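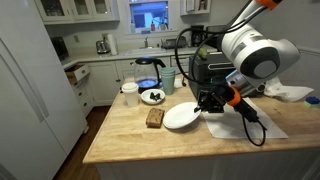 Zevanura Finger Kit for Parallel Grippers

Replacement fingers for the home builder who wants an arm that can handle flat things

If you've built an arm at home, or you share one with friends in a workshop, you probably started with blocks. Blocks are lovely. They have sides, they stand up, and a pair of stock fingers will close on them all day long. Then somebody sets down a dinner plate and you're back at the bench for a month.

The Zevanura kit came out of that month (well, it was most of a fall, if you ask my family). The plate in the photo is on a butcher-block island, with black fingers pressing on its rim so the near edge comes up off the wood. That little bit of tilt is the part I cared about. Once a rim is off the counter you have something to get under, and the rest is ordinary gripping.

What comes in the bag

One pair of black fingers, 74 mm from the mounting face to the tip
6 soft tip pads, so you have spares after the first pair wears
5 cap screws, one of them extra for the one that rolls under the fridge
A printed drilling template for the Mokham adapter plate
A card with my email on it

The adapter plate itself is sold separately. If your gripper already has the Mokham hole pattern you don't need one, and please don't buy one just to be safe — write to me first and send a snapshot of your mounting face.

Fitting them

Power the arm down and let the gripper open fully before you start. Take off the old fingers and wipe the faces clean. Put the new ones on with the screws finger tight, close the gripper slowly by hand or in jog mode, and check that the tips meet along their whole width. Then tighten, going back and forth between the two sides a little at a time.

Leave some slack in any cable that runs down to your wrist. I like a loose loop, long enough that the wrist can turn all the way over without tugging, and I move the arm through its whole reach once at low speed while I watch that loop and nothing else.

Run your closing calibration again afterward. The new fingers are almost certainly longer than what you had, and the old numbers will send them straight into your countertop. (My own counter has a dent I've grown fond of.)

A few words on plates

Start with a plate you don't love. Come down on the rim slowly, with a low force limit, and lay a paper towel on the counter if you want something forgiving underneath. Glazed plates are slippery, so keep the pads clean with dish soap and let them dry before the next run. Bread slices, cups and lids are all good practice too, and much cheaper to get wrong.

Will it fit my arm?

Tool flanges vary a lot, so go by the gripper and not by the arm. The kit fits the Chow gripper as it comes, and the older Floltska with the adapter. I haven't tried it on suction tools or three-finger hands and can't promise anything there.

Orders

I make these in batches of 100, and the next batch is due in November. Bags are packed on Saturday and mailed the following week. Pads can be ordered by themselves at any time.

Questions go to Kam-wah Chu, by the contact form or by replying to your order email.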